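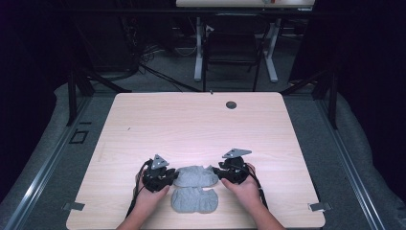 Two gray cutouts on the tabletop, April.

Entry, April. Comparative Systems Workshop, Dravness.
Subject: coding rules for ownership and control in the four-case comparison.

The morning was given to the question left open in the previous entry, namely whether our coding sheet should carry a single column for "economic system" or several. The single column has been in the sheet from the start. It allows three values: market, mixed and planned. Having now worked through the Drurkeck material in full, I propose that it be dropped. The reasons are set out below so that colleagues who join the work later can see how the decision was reached.

Drurkeck was coded "planned" in the first pass. The label rested on the preamble to its charter, which commits the territory to common ownership of productive property. The operating rules tell a different story. Land is held by the public authority and leased for terms of 40 years. The leases can be sold, inherited and borrowed against. Prices for most goods are set by the sellers. Wages are set by contract, subject to a floor. A reader who saw only the preamble would place Drurkeck at one end of the scale, and a reader who saw only the lease rules would place it near the other. Neither would have made an error in reading.

Seol presents the reverse case. Its founding documents speak of free enterprise throughout, and the word "planned" does not appear in them. Yet the three largest employers are owned by a public holding body, the bank is owned by the same body, and permits for new firms are issued under a quota. The first-pass code was "market." Two of our readers objected to that code in the margin, and I now think they were right to do so.

Vinent is the ordinary case. It has private ownership of land and firms, a large public pension, public schools and a moderate income tax with 8 brackets. It was coded "mixed" by every reader. I note, however, that "mixed" was also the code given to any case in which a reader was unsure, so that full agreement on Vinent is less impressive than it looked in the summary table.

Dravness itself is the fourth case and remains uncoded. See the note near the end.

Proposed replacement

The sheet will carry separate columns for the following matters, each scored on its own evidence:

Ownership of land
Ownership of large firms
Ownership of small firms
Who sets prices
Who sets wages
Freedom to start a firm
Freedom to leave a job or take a new one
Size of transfers to households
What the system calls itself

The list comes to 9 columns. The last is kept apart from the others and will not enter any score. It is there so that the gap between the name and the practice can be studied in its own right. Some colleagues have argued that this gap is the more interesting subject, and that the rest of the sheet exists to serve it. I would not go that far, but the column costs us very little.

Objections received

The first objection is that readers of the final report will want one word for each case. They will. The report may give them one in the opening paragraph, provided that the tables behind it do not depend on that word.

The second objection is more serious. Large transfers to households are treated by many writers as the mark of a socialist economy, and by others as having no bearing on the matter at all. By giving transfers a column alongside ownership, we may appear to side with the first group. I considered moving the column to a separate sheet. In the end I have left it where it is and added a line to the code book stating that no column is to be taken as evidence for any other. Vinent shows why this is needed: high transfers, almost no public ownership of firms. If the two were added together, the case would land in the middle of the scale and we would learn nothing about either.

The third objection concerned labor. Under the old sheet, wage setting and the freedom to change jobs were folded together. In Seol, a worker may bargain over wages quite openly but must obtain a release from the current employer before taking a post elsewhere. A single score hides this completely. The split stands.

Test of the new columns

The afternoon was used for a trial. The Drurkeck and Seol files were recoded by two readers working separately, without sight of the first-pass sheet. Agreement was good on land, on large firms and on the self-description column, as expected. It was poor on price setting. The trouble lies in the code book, which asks "who sets prices" without saying which prices. One reader looked at food and fuel, where Drurkeck has controls. The other looked at manufactured goods, where it has none.

Action: rewrite the price entry so that it asks first for the list of controlled goods, if there is one, and then for a score based on that list. A draft wording follows.

"Record any goods whose prices are fixed or capped by rule. If none are found, score as free. If the list covers only food, fuel or rent, score as partly controlled. If the list is general, score as controlled. Do not infer controls from the political program of the governing party."

The final sentence was added after one reader scored Seol as partly controlled on the strength of a campaign speech.

Small firms also gave difficulty. The code book defines a small firm by its number of employees, but the Drurkeck register records floor area instead. For the present, the Drurkeck entry is marked "not comparable" and left blank. I would ask colleagues not to fill it by estimate.

Sources

The Drurkeck file now runs to 2,000 pages, most of it lease records. Only the charter, the lease rules and the annual price orders have been read closely. The remainder has been sorted by year but not otherwise treated. The Seol file is much thinner, and the quota rules are known to us only through a later amendment that quotes them. The original text should be requested from the archive. Until it arrives, the score for freedom to start a firm in Seol is to be shown in parentheses.

For Vinent the tax tables are complete. The pension statute is held in two versions that differ in their treatment of part-time workers. I have used the later version throughout and marked the earlier one as superseded — this should be checked before anything is circulated.

Note on Dravness

It was agreed at the start that the home case would be coded last, by readers who had already coded the other three. The purpose was to avoid setting the scale by what is familiar to us. I still hold to that. One consequence is that the self-description column for Dravness will be hard to complete fairly, for we all know what the place is called in the newspapers and have our own views on whether the name fits. It may be best to take the wording from the statute book and from nowhere else.

Open items

Price entry: new wording to be tried on Vinent before it is adopted.
Seol quota rules: request to archive not yet sent.
Drurkeck small firms: left blank.
Summary table: the old single column to be removed from all copies, including the one on the shared drive. The first-pass codes are to be kept in a separate file with their margin notes.
Transfers: decide whether school meals are to be treated as a transfer or a service. The code book says both, on different pages.

Entry closed at 5:40 p.m.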